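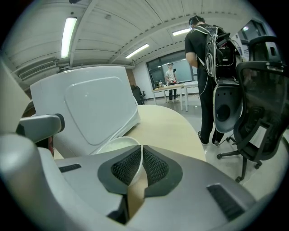

Home | Forums | Workspaces | Lighting and Furniture | Search | Log in

Kadness Forums uses cookies to keep you signed in. Accept | Manage settings

Thread: Mesh chair with headrest in a shared room - castors, glare, tables

malo_bench
May 5, 2026
Refitting a shared workroom. Existing items: black mesh office chair, high back, grey and white headrest, five-star base. Light wood-toned table. White table on thin legs, currently holding the kettle. Large windows with dark frames, fluorescent fittings on a white panelled ceiling. Grey floor.
Two questions.
1. Standard castors or soft tread on a hard grey floor?
2. Is it worth changing the tubes before moving the tables?

skaltisura
Soft tread, if the floor is hard. Hard castors are meant for carpet. Check the stem diameter before ordering. Mine were sold as universal and were not.

mekonnen22
Disagree on the order of work. Move the tables first. A tube over the wrong part of the room is still over the wrong part of the room after you replace it.

malo_bench
The fittings are fixed. One long one, one central, one smaller. The tables are easier to move, agreed. The complaint is reflection off glossy white surfaces, mostly in the afternoon.

mekonnen22
Then it is the windows and you want blinds. Switch everything off at the time of the complaint and look at the surface. If the reflection stays, no tube will fix it.

skaltisura
Not necessarily. Tubes without a diffuser give a hard line on anything moulded and shiny. I had the same with a white cabinet at home. A diffuser cost me 13 pounds and the line went. The switch-off test is sound though, do that first.

flatpack_h
Separate point. I would not keep a kettle on a thin-legged table in a room where people walk about with rucksacks on. Straps and hanging cables catch on things. Ours went over that way - no injuries, one ruined keyboard. Put it on a fixed worktop against a wall.

malo_bench
There is no fixed worktop. The socket is on that side as well.

flatpack_h
Then brace the legs, or swap the two tables if the wood one is heavier.

skaltisura
Swapping puts steam near wood. Fine if it is sealed, poor if it is veneer. Which is it?

malo_bench
Do not know. Will look underneath.

mekonnen22
On the chair: headrests that bolt to the back frame work loose. Retighten after 20 days of use, then whenever it rattles. Do not overtighten, the thread on mine was plastic and stripped.

flatpack_h
Never had one work loose in 8 years.

mekonnen22
Different chair, presumably.

malo_bench
Update. Castor stems measured, soft tread set ordered. Lights-off test done at four o'clock: the reflection is fainter but still there, so both of you are partly right. Getting a price for blinds. Kettle stays where it is until I find the bracing kit.

skaltisura
Measure the window recess at top and bottom. Mine differed by 8 mm and the first blind went back.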